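Reading a Room: Notes for Unit 3
Interior Studies, evening section
Instructor: Wayne Kettle

These notes go with the walk-through of the upper room at Tulholm and the table exercise we did there. Read them before you start your room sheet. The sheet is due in January, at the first meeting after the break.

1. What a room sheet is

A room sheet is a written record of an interior, two pages at most, with a sketch plan. It names the fixed parts of the room first, then the services, then the furniture, then the small things. Keep that order even when the small things are more interesting. A reader who has never been there should be able to draw the room from your sheet and get it mostly right.

Write in the present tense. Give measurements in inches if you took them and leave them out if you didn't. A guess goes in brackets with a question mark after it.

2. Fixed parts

Start with the walls, floor and ceiling, then any opening in them. At Tulholm the opening that matters most is the stairwell. It takes up floor area, it decides where people walk, and it puts a railing into nearly every view of the room. Several people left it until last on the practice sheet and then had to redraw the plan.

The walls are of two kinds, plain white and exposed red brick. Say which is where. Brick soaks up light and white sends it back, so a table near one is lit differently from a table near the other.

For the railing, record material, color, the direction of the bars and the position of the posts. The one upstairs is black metal with horizontal bars and it curves. A straight line on your plan is an error and I will mark it as one. Take the curve from two fixed points, measuring out from each.

3. Overhead

Students look down and across and forget to look up. The ceiling in this room is corrugated and white, with beams and ductwork left showing. Leaving the services exposed saves height, but every pipe and duct becomes part of the look of the place and has to be lined up with some care.

There are two main kinds of light fitting to record. The long fluorescent tube gives flat, even light. The pendant domes throw it downward in pools, and a pool that falls on a stair rail does no good to anyone at a table. Mark each pendant on the plan with a small circle and a cross.
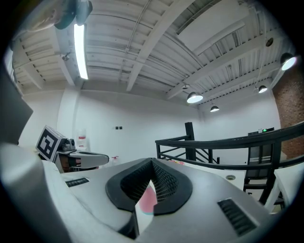
Dexter Lindqvist objected at this point that a pendant over the railing is doing its job, as the stair is the one place where a person can get hurt, and that he would give up light on a table before he gave up light on a step. That is a fair point and I have changed the wording of question 4 to allow for it. If you argue his side on your sheet, say which edge you think needs the light and how you would light the tables separately.

Also under services: switches, outlets, signs. Give the height of wall plates if you can reach them. There is a green-lit exit sign above the glazed door past the railing, and it belongs on the plan even though it is small. Signs of this type are part of how a room is used, and furniture should never be placed so that a seated person loses sight of one.

4. Furniture

The tables are white. They are not all the same shape: one has a rectangular top and another has a curved, rounded edge. Draw them as they are. When tables of different shapes stand close together, the space between them gets wider and narrower as you walk through, and you should record the narrowest point, because that is what a person carrying a tray or a box has to fit through.

Look for grommets. A grommet is the ringed hole in a tabletop that cables pass through. The rectangular table has a small round metal one near a corner. It tells you that the table was made with equipment in mind, and it also tells you which way round the table was probably meant to stand, with the hole toward the wall or the power. If the grommet ends up on the side where people sit, make a note of it.

Chairs are recorded by color and by which table they serve. A chair that serves no table goes under small things.

5. Small things

We used one object for the table exercise, a pink vase of artificial flowers. It has a rounded bottom and a narrow neck, and the flowers are red, orange, yellow and pink with green leaves. I chose it for three reasons. It is the strongest color in a room that is mostly white, black and gray. It has a clear vertical line. And artificial flowers keep their shape from one session to the next, so the evening section and the morning section can compare notes.

The exercise was to describe where the vase stands without using the words "middle" or "center." Use two table edges and a distance from each. Most of you found that the eye places a bright object nearer the middle of a table than it is – check with a tape before you write anything down.

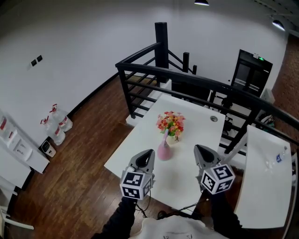

After the vase, do the things that were left out by habit: bottles, bags, cables, anything set down in passing. These change by the hour, so put the time of day beside them. They still count. A water bottle left on a table shows you where somebody felt free to put one, and if you visit three or four times and keep finding one in the same spot, your sheet should say so.

Do not tidy before you record. Two sheets last term described a room that had been cleared for the purpose, and they were of no use for the second half of the assignment, where you propose changes.

6. Questions for your sheet

1. Which fixed part of the room controls the walking routes? Show the routes on the plan with a dotted line.
2. Where does the wall finish change, and what happens to the light there?
3. Where is the narrowest gap between two pieces of furniture?
4. Choose one light fitting. What does it light, and should it be lighting something else?
5. If you could move one table, where would it go, and would the exit sign still be seen from every seat?

Answer in full sentences. The sketch plan can be in pencil.

Reading: Marchuk handout, pages 161 to 182, on plans with curved edges. Skip the section on stairs with winders, which we will take up in Unit 4. Bring your own tape to the next session.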